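Environmental Services and Facility Hygiene
Unit 3: Soil, Contact Time and the Order of Work
Course handout, Skalomstead Technical Institute
Revised July 10, 2023

Scope of the unit

Unit 2 dealt with product classes and label reading. The present unit covers what happens between the product and the surface: how soil is held, how long a disinfectant has to stay wet, and how a room is sequenced so that soil is not carried from one surface to another. Floor machines are left to Unit 5. Students who missed the dilution lab should make it up before attempting the worksheet.

3.1 Cleaning and disinfecting as separate steps

Cleaning removes soil. Disinfecting kills or inactivates organisms on a surface that has already been cleaned. The two words are often swapped in work orders, and a work order that says "disinfect counter" normally implies both steps. Organic soil such as food residue, skin oil and body fluids reacts with many active ingredients and uses them up. Chlorine products are the most affected. Quaternary ammonium products lose strength both to soil and to cotton, which binds the active ingredient. A quat solution in a bucket of cotton rags will test lower at the end of an hour than at the start.

One-step products are sold as cleaner-disinfectants. The label claim holds for light soil only. Visible soil still calls for a separate cleaning pass.

3.2 How soil is held

Loose dry soil (dust, crumbs, lint) rests on the surface by gravity and weak static attraction. It should be picked up dry or slightly damp. Flooding it turns it into a film that is harder to remove.

Bonded soil has dried onto the surface from a liquid. Sugar, milk and soap scum belong here. Water and time do most of the work – dwell first, then agitate.

Oily soil needs a surfactant. Alkaline cleaners also work by converting part of the fat to soap, but they attack aluminum and some floor finishes. Check the surface list in Appendix B.

Surface texture matters as much as soil type. A matte or grained plastic has far more surface area than a polished one and holds film in the low points. Rims, lips and corners collect soil from hands and get missed by a flat wipe.

3.3 Waste containers

Waste containers are classed as low-risk surfaces with high soil load. They are touched less often than door hardware, but the soil they carry is mixed and unknown. The container is emptied first, checked for sharps by eye and never by hand, and wiped from the rim down. The inside is done after the outside, with a separate cloth face. The base is done last. The container is left upright to dry before a new liner goes in. A liner put into a wet container traps moisture against the plastic and is the usual source of odor complaints.

Small black waste container on a tiled floor, steadied with the left hand. 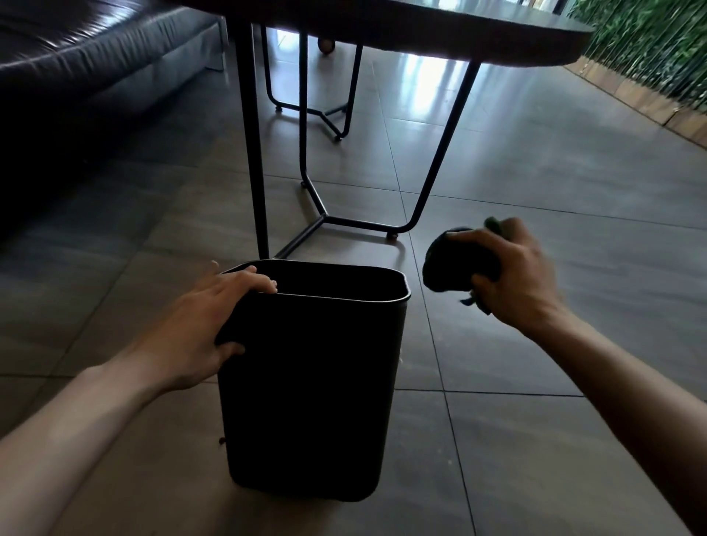
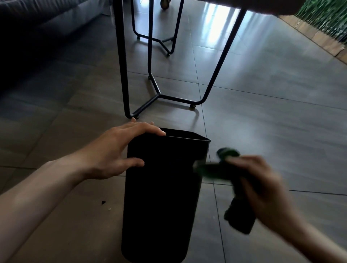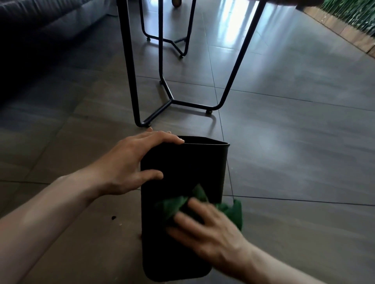 3.4 Contact time

Contact time is the period for which the surface must stay visibly wet with the product at its use dilution. It is set by the manufacturer's test data and printed on the label. It is not adjustable on site. If the surface dries early, the product is applied again and timing starts over.

Factors that shorten wet time:

Low humidity and forced air. Supply vents directly over a work surface can cut wet time in half.
High alcohol content. Alcohol-based wipes dry fast and may need two applications.
An underloaded cloth. A cloth wrung until it no longer wets the surface will not deliver a full film.
Warm surfaces, including equipment housings and sills in direct sun.

In the May practical at the Plarley Building, the most frequent error was drying the surface with a towel before the contact time had run out. The second most frequent was starting the timer when the first square foot was wet. Timing starts when the last part of the surface is wet.

3.5 Dilution

Use concentrations are given in parts per million (ppm) of active ingredient. For dilute water solutions, 1 ppm is taken as 1 mg per liter.

Worked problem. A stock solution contains 1375 ppm of active ingredient. The procedure calls for a working solution of 165 ppm. What volume of stock is needed to make 2 liters?

Volume of stock = (165 × 2) ÷ 1375 = 0.24 liter, or 240 mL.
Water = 2000 mL – 240 mL = 1760 mL.

Water is measured and poured first, then the stock. The order limits foaming and splash. Test strips are read at the time stated on the strip package, against the chart on the same package. Charts are not interchangeable between brands.

3.6 Order of work

The general rule has two parts: clean to dirty, and high to low. Where they conflict, clean to dirty takes priority. A restroom mirror is done before the sink, the sink before the toilet exterior, the exterior before the bowl, and the floor after everything else. Work proceeds in one direction around the room, starting and ending at the door, so that an interrupted worker can find the stopping point.

Cloths are folded in quarters to give eight working faces. A used face is turned inward and does not go back into solution. Color coding is set by the site. The Geraghty Wing and the Flavel Annex use different color charts, and students placed at both must carry both charts.

3.7 Records

The room log shows product, dilution, start time and initials. A log filled in at the end of a shift for all rooms at once has no value as evidence and will be marked as missing. Corrections are made with a single line through the entry, initialed, with the original still readable.

Terms for review

Use dilution, contact time, organic load, surfactant, bonded soil, quat binding, working face.

Worksheet 3 is due at the start of the next lab session. Show units on every line of the dilution problems. Bring gloves, closed shoes and the surface list from Appendix B.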